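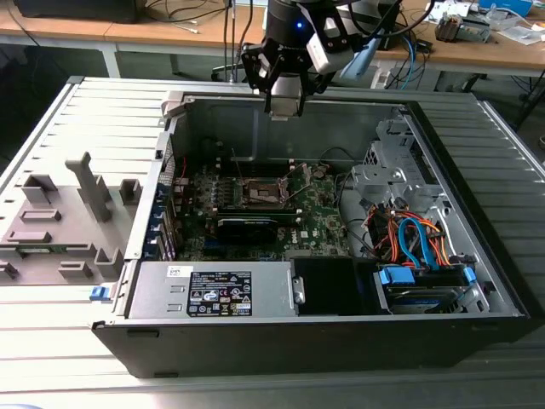

Home | Notebook | Kilns | Glazes | Stores | Log in

23 July 2026

Third go at the Stubbs ash glaze. Batch made up to 693 g dry, Jarrah Waaka weighed, I sieved. Two passes through the fine mesh, second one slow, lots of gritty bits left behind. Kept the grit in a jar in case.

Ash is from the Drunau orchard prunings, washed twice this time. Last batch only had the one wash and it ate my knuckles. Gloves!! New pair in the drawer under the scales.

Dipped 10 test tiles, half Trurance stoneware, half the buff. Count of three on the top edge, then a second short dip for overlap. Glaze settling out badly in the bucket, nearly 40 minutes and it was a brick at the bottom. Pinch of epsom salts helped a bit. Jarrah says bentonite, but that has to go in dry so next time.

Kiln 2 packed, tiles on the middle shelf. Cones front and back. Back of that kiln has been running cool all July so dont trust the front cone on its own.

Old tiles from batch two: runny on the buff, fine on stoneware, nice green where it pools. Crazing on both. More silica? Ask Jarkudell if they'll sell us a small bag, their minimum order was silly last time.

To do
- relabel the ash tubs, wet lid has smudged all of them
- kiln wash on the bottom shelf, flaking agian
- find the other set of tongs
- write up line blend properly, not on the back of a delivery note

Lid stays shut till morning. Jarrah has the key.

Contact the studio | © Jarkudell Road Pottery | Back to top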